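Surgical Skills II: Running Closure of a Straight Incision
Handout 10
Instructor: Shih-chieh Chow
Revised 29/06/2026

Read before the bench session. The knot-tying material from Handout 9 is assumed and is not repeated.

1. Terms

Bite: the horizontal distance from the wound edge to the point where the needle enters or leaves the tissue.
Travel: the distance along the wound from one stitch to the next.
Swage: the end of the needle where the thread is attached. It is the weakest part of the needle and is not gripped.
Tail: the free length of thread beyond the first knot.

2. Loading the needle

Grip the needle a little behind its midpoint, toward the swage, with the body of the needle at right angles to the jaws. A needle held too near the point gives a short arc and a shallow bite. Held too near the swage, it bends. If the needle rolls in the jaws, release it and reload. Do not correct the angle by pushing the point against tissue.

3. Passing the needle

Enter perpendicular to the surface. Drive by rotation, following the curve of the needle, until enough of the point shows on the far side to be picked up. Regrip on the body, behind the point, and rotate out along the same arc. Pulling straight enlarges the hole, and in soft tissue the hole becomes a tear.

Bite depth should match on both sides. Unequal depth leaves one edge standing above the other – this is the most common fault in first closures and is marked down in the practical.

4. Thread handling

Draw the thread through in line with the exit point. Keep the slack on the side away from the next entry so that the loop does not fall across the wound.
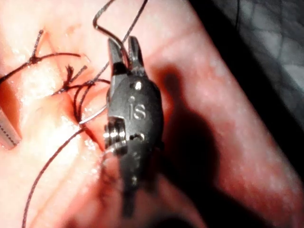
Dark thread is easier to follow against pink or red tissue than undyed thread, and should be used for all practice closures. Do not crush the working length in the jaws. Thread that has been gripped hard is discarded or, at the end of a run, kept in the tail only.

Tension is set after each pass and checked every third pass. The edges should meet without blanching or puckering. Once the final knot is down, slack in the middle of the run cannot be taken up cleanly.

5. Bench exercise

Place 20 passes along a straight incision, with even travel. Time allowed is 480 seconds from first entry to last knot. Record the time, the number of reloads and any torn bites on the sheet. Repeat with the opposite hand, untimed.

Reading: Tsang and Fulten, chapter 10, sections on needle geometry and continuous closure.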